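4월, 오후 작업 노트 (주방 세트)

Plukia 쪽 소개 글에는 "가정용 조리 보조 수준"이라고 적혀 있던데, 읽다가 커피를 뿜을 뻔했다. 우리가 쓰는 건 장난감 주방이다. 불도 없고 물도 안 나온다. 여기서 되는 일이 진짜 부엌에서 된다는 근거는 아직 한 번도 못 봤다.
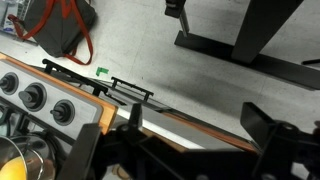 손목 카메라 쪽 걱정은 그대로다. 접근 각도가 가파르면 손가락이 시야를 크게 잡아먹는다. 잡는 순간이 제일 궁금한데 그때가 제일 안 보인다. Olaia는 데이터가 3,000개쯤 모이면 해결된다는 쪽이고, 나는 안 보이는 건 더 모아도 안 보인다는 쪽. 결론 없이 끝남.

공 집기는 그나마 할 만한 과제다. 둥글고 가볍고 색이 뚜렷하다. 그래도 양파 반쪽이나 젖은 행주로 바꾸면 얘기가 달라질 텐데, 그 시험은 계속 뒤로 밀리고 있다. 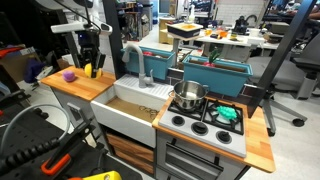
왼쪽 조리대, 노란 공을 잡은 상태. 냄비는 뒤쪽 왼편 화구.

Cameron이 성공 기준을 다시 물어봤다. 지금 기준은 "물건이 냄비 안에 있으면 성공". 냄비가 밀렸는지, 가장자리를 쳤는지는 기록에 안 남는다. 집에서 누가 그렇게 요리하면 옆에서 한마디 할 거다. 접촉 여부 칸을 추가하자고 적어 둠.

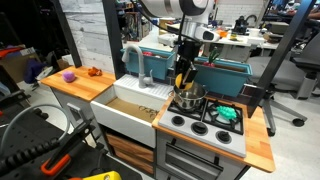
도구를 쥐고 하는 동작은 더 못 믿겠다. 끝이 냄비 안에 들어갔다고 젓는 게 되는 건 아니다. 내용물이 없으니 저항도 없고, 무엇을 저었는지 따질 수도 없다. 쌀이라도 한 줌 넣고 해 보자고 Amra에게 말해 둘 것.

남은 일: 접촉 칸 추가, 손목 카메라 각도 2안 비교, 164번 기록 다시 보기.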